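About Voduleo

We pack things. Homes, small offices, the back room of a shop, your aunt's sewing stuff. We started in a garage in Seltmont with one van and a tape gun that jammed, and we still have the van.

Who we are

Aicha Zaki runs the bookings and most of the phone. Arsen Stelmakh does the driving and the heavy end. Yaneth Espinoza teaches the Saturday-style classes (they're on whatever day the hall is free, check the calendar) and wrote most of the packing sheets. Nouhaila Ait Ali came on last November to handle offices, and she is the one to ask for if you have desks, drawers and a lease that runs out soon. Team of 9 in the busy months, fewer in winter.

What we do

Full pack. We bring boxes, paper, tape, labels. You point.

Half pack. You do the clothes and books, we do the kitchen and anything with glass in it.

Desk clear. Our most asked for service right now. One person, one desk, one or two boxes, done before lunch. Good for people changing jobs or giving up a rented seat.

Classes. Two hours, hands on, bring something awkward. Lamps are popular. So are blenders. We had a tuba once and it went home in a box, sort of.

Unpack. Same as packing but backwards and people cry less.

How we work

Reuse first. Nearly every box we bring has been something else already. Stove parts, shoes, monitors, bananas. If the bottom is sound and the corners aren't mush, it gets another trip. We buy new for dishes and for anything going into storage over a winter, that's it. Customers hand back their empties and we drop 50 at a time at the Valdebenito street shed, where anyone in the neighborhood can take what they need. Free. Please don't leave mattresses there.

Plain labels. Room, owner, one line on whats inside. If a box has old print on the side we write bigger than the print. Marker goes on top and on one side so you can read it in a stack.

Weight before size. Books go in small boxes. Pillows go in big ones. A box you can't lift is a bad box no matter how nice the tape looks.

The desk box

This gets its own part of the page as it's what people email about most. Everyone thinks a desk is quick, and then there are cables.

Use a shallow box. You want to see everything without digging. Papers and leaflets go in first, flat, they make a decent floor. Cables next, coiled and tied, one tie each. Then the odds and ends from the drawer. Keep the flaps open till the very end, something always turns up behind the printer. 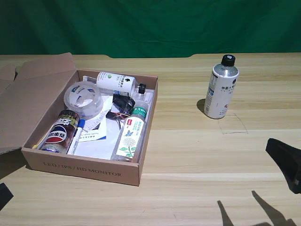
Drinks are the thing we go on about. Bottles and cans end up in with the paperwork all the time, and one loose cap can do for a whole folder. Drink it, give it away, or stand it upright in a bag of its own. Same for hand cream, glue, ink. Cables in a heap will drag half the box out with them when you pull on one, so tie them even if you're late. Tape and the marker stay out until the box is shut. Arsen keeps his on a string around his neck and we've stopped teasing him about it.

Instruction leaflets: keep the ones for stuff you still own. The rest is recycling.

What we don't take

Pianos. Fish tanks with fish. Paint, gas bottles, anything that leaks. For pianos we send people to Grarnus, tell them we said hi.

Where and when

Office is at the back of the Seltmont market building, up 4 steps, blue door, buzzer works if you hold it down. We cover Seltmont and the towns along the river. Further out, ask, Abdelghani Amrani does the longer routes and will give you a straight answer on price.

Month end is always full so book early. Desk clears can usually be squeezed in.

Supplies pickup is by the side entrance. Bring back your boxes, flat please, tape peeled off.

Page last updated 27 August 2024. New class list going up when Yaneth gets a minute.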